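The Robot That Learned to Fold by Watching Hands Let Go

The first towel took Evelien Mulder four seconds. She pinched two corners, gave a small flick of the wrist, laid the cloth flat and brought one edge over to meet the other. Then she shook it out, dropped it in a heap and did it again. By lunchtime she had a blister on her thumb and a full memory card.

Mulder was squeezing a hand-held gripper, a pair of dark plastic fingers with a camera looking down over them, and every fold she made that morning became a lesson for a robot arm that was sitting switched off in another room. The project is called Trirell, and it lives on the upper floor of a converted grain office in Stanuvport. What the team there has found over the past year is small enough to explain over coffee, and I haven't stopped thinking about it since I visited in July.

Cloth is miserable stuff for machines. A mug is a mug whichever way you turn it, but a dropped towel has no fixed shape at all, and the corner you need may be tucked under three layers of itself. Earlier systems tried to work out the whole shape before touching anything. Trirell skips that. People do the job with the gripper in their own hands, the camera records what the fingers see, and a model learns to go from the view to the next movement.

Plenty of labs work this way now. The Trirell twist is in what gets kept. Most groups trim their recordings so that each one begins as the fingers close in on the object and ends when the job is done. Gijs Claeys, who runs the training side, had been trimming them too, until a script he wrote in a hurry left the ends on.

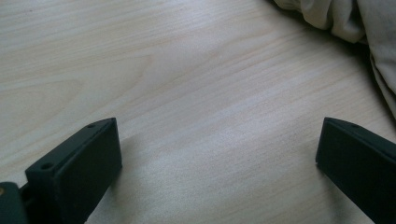
"I was annoyed," Claeys told me. "I thought I'd wasted a night of computing. Then I ran the robot and it was better. It was a lot better at the one thing we couldn't fix."

The one thing was regrasping. A robot trained on the trimmed recordings would make a decent first grab, miss the corner by a finger's width, and then freeze or keep closing on nothing, over and over, like someone patting an empty pocket. It had only ever seen approaches that worked. With the loose ends left in, the model also saw people backing off, opening up wide, drifting over bare table and coming in again from somewhere new. It picked up the habit of retreating!

Claeys and Declan Ó Néill then set out to check this properly. They built two training sets from the same 600 recordings, one trimmed and one whole, and gave each resulting model 40 attempts at a towel dropped from the same height. Ó Néill did the dropping. Jozef Hoekstra scored the folds without being told which model was running, and he is by all accounts a hard marker. The model trained on whole recordings came out clearly ahead, and nearly all of its lead came from attempts where the first grab had missed.

I got to watch a few of these, and they're wonderful. The arm reaches, the fingers close, the cloth slips. Then the whole thing lifts, opens and slides off to one side, and there's a beat where you could swear it's having a think. In it goes again. On one run it took three tries to get hold of a hem and I caught myself cheering in somebody else's lab.

Wilma Declercq, who leads the group, is careful about how far this goes. The tests used one kind of towel and one kind of table, and a fitted sheet still beats the robot every time. A colleague at Peñalver has tried the same approach with rope and seen a much weaker effect, perhaps a sign that rope gives you fewer second chances. There is a cost, too. Whole recordings take longer to train on, and if too much idle time creeps in, the robot starts to dawdle.

"There's a sweet spot and we haven't mapped it," Declercq said. "Two seconds at each end seems good. Ten is terrible. It just hovers there."

Next on the list is a second arm, so that the robot can hold a corner still while it hunts for the other one. Mulder has already started recording with a gripper in each hand, and has moved on to pillowcases.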